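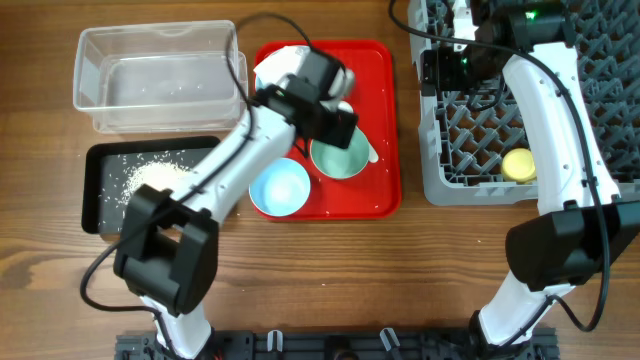 November, a little after nine in the evening

I meant to write last night and fell asleep with the pen in my hand, so this is two days squashed into one. It rained all the way back from Clenham and I had the heater on my feet and the radio going, and I was thinking about nothing but bowls.

I do love those little bowls. The mint green one especially, though I'd be happy with the light blue as well, the one with the deeper blue rim that looks as if somebody went around it with a crayon. They look so cheerful on the red tray. Mom had a red tray, not glossy like that one, more of a tired tomato color, and it came out for birthdays and when anybody was sick in bed. I had chicken pox off that tray, and mumps, and a great deal of toast. I wonder where it went. I should ask Peg, who took most of the kitchen things to Varnham after the funeral and has probably got it propped behind the bread box this very minute.

The grains in the black tray set me off too, all heaped in the middle and wandering out to the sides. They put me right back in my grandmother's kitchen, where she spread her rice out and picked it over with one finger, humming. I tried it tonight with the bag from the pantry, just for the company of it, and stood there a good long while and let the onions catch. Dinner was late and a bit brown at the edges. Walt ate two helpings and never said a word, bless him.

Then of course I got the bug and turned out the cupboard beside the stove. I have far too many plastic tubs and hardly any lids that fit. I'd like a pair of clear ones with rounded corners that sit one on top of the other, so I can see what's in them without prying everything open. Cosgrove had a set in the window for 4 dollars and I walked right past it, like a fool, to look at curtains. The curtains were 375 and I came home without those too.

What I really want is a table like that. Warm brown boards, the grain running along, and that dark swirl in it like a knot. Ours has the white ring from the Christmas candle and the place where Danny did his model airplanes, and I wouldn't part with it, but I can look. Rochelle Tamihana says you can bring old wood back with oil and a lot of patience, and she has promised to come over with both. I told her I'd supply the soup.

Still to do: call Peg about the tray. Take the lidless tubs out to the garage (Walt wants them for screws). Find the receipt from Nodau for the slow cooker, which I know I put somewhere safe. More rice, and some onions that haven't sprouted.

It's stopped raining. The cat is asleep in the empty cupboard and I haven't the heart to put anything back until she's done with it.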